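Buscamos participantes para comparar pinzas de mano (sin experiencia, de verdad)

¡Hola! Soy Ignacio Escobar y coordino las pruebas con usuarios en Wovstead. Llevo unas semanas dándole la lata a mis compañeros para que se pasen por el laboratorio a coger cosas con unas pinzas, y ya me esquivan por el pasillo, así que me toca buscar fuera. Necesito gente con ganas de pasar una mañana o una tarde moviendo objetos de un lado a otro de una mesa y, sobre todo, con ganas de decirme qué le ha parecido.

Os cuento de qué va. Estamos comparando dos juegos de pinzas de mano, que en casa llamamos Lorholm y Katsaros. Los dos se usan igual: una pinza en cada mano, dos dedos por pinza, y con eso se hace todo. Lo que cambia es el recorrido del gatillo, la forma de las puntas y el reparto del peso. En noviembre hicimos una primera ronda interna y salieron opiniones opuestas. A Fotini Galanis, que diseña las empuñaduras, le encantaban las Katsaros para objetos planos; Spyros Kouris, que tiene las manos bastante más grandes, acababa con el pulgar dormido. Con tan pocas manos no podemos decidir nada, y de esta comparación depende el modelo que usaremos el año que viene para enseñar tareas a los brazos.

Las tareas son de andar por casa. Guardar un móvil en una caja, sacarlo, darle la vuelta, pasar un objeto de una pinza a la otra, cerrar una tapa, doblar un trapo. Parecen una tontería hasta que intentas levantar un teléfono que está plano sobre la mesa sin ayudarte con los dedos. ¡Ahí se pica todo el mundo!
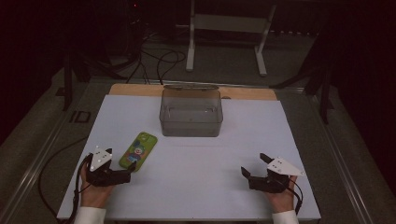 Una pinza en cada mano, el móvil de la funda verde lima y, detrás, la caja transparente.

Cada sesión dura una mañana o una tarde, con descansos (hay café, y el de Spyros es bastante mejor que el mío). Primero te explico cómo se agarran las pinzas y practicas un rato sin que cuente para nada. Luego haces 7 tareas con un juego, paras, rellenas un cuestionario y repites las mismas 7 con el otro. El orden se sortea, para que no salga siempre perdiendo el segundo por puro cansancio. Al final charlamos un poco – para mí es la parte más útil – y me cuentas dónde te ha molestado, qué se te resbalaba y con cuál te quedarías.

Grabamos lo que hacen las manos y el movimiento de las pinzas, y también el audio de la charla final si nos das permiso. La cara no se graba. Antes de empezar firmas un consentimiento, y puedes retirarte cuando quieras sin dar explicaciones y cobrando igualmente la parte que hayas hecho.

¿A quién buscamos?

Mayores de edad que puedan usar las dos manos durante ratos largos sin dolor. Si tienes una lesión reciente de muñeca, codo u hombro, mejor lo dejamos para otra ronda. Me vienen especialmente bien las personas zurdas (tengo poquísimas apuntadas) y las de manos muy pequeñas o muy grandes. Gafas, sin problema. No hace falta saber nada de robots, y si trabajas en esto también puedes venir, pero dímelo al apuntarte porque analizamos ese grupo por separado.

Ven con ropa cómoda y sin pulseras ni anillos grandes. Las pinzas van con cable, y al principio se enreda uno un poco, pero se le coge el truco enseguida.

Quedan 13 plazas en esta ronda. Pagamos 177 euros por la sesión completa, por transferencia, y el transporte hasta el edificio Tirkorholm corre de nuestra cuenta si guardas los billetes. Hay ascensor y una sala tranquila al lado para los descansos.

También buscamos una persona para ayudar con las sesiones

Esto es aparte y sí es un contrato, a media jornada y por 1.000 euros brutos al mes mientras dure el estudio. Consiste en preparar la mesa entre participante y participante, comprobar que las pinzas se siguen bien en el ordenador, anotar incidencias y etiquetar grabaciones. Trabajarías conmigo y con Angeliki Stergiou, que lleva el análisis y es muy ordenada con los nombres de los archivos (avisados quedáis). Pido paciencia con la gente, buena letra o buen teclado y algo de soltura con hojas de cálculo. Si has trasteado con Python, estupendo; si no, Zlatko Stojanović te enseña lo que haga falta la primera semana.

Para apuntarte

Rellena el formulario de esta misma página. En el desplegable elige «participante» o «ayudante», dime si eres diestro o zurdo y apunta el largo de tu mano, desde la muñeca hasta la punta del dedo corazón. Pon también si prefieres mañana o tarde. El plazo se cierra el 29 de diciembre de 2025 y contesto yo personalmente a todo el mundo, también cuando la respuesta es que no. Si tienes dudas, escríbelas en el apartado de comentarios y te llamo.

Y si conoces a alguien zurdo, ¡pásale esto, por favor!

Ignacio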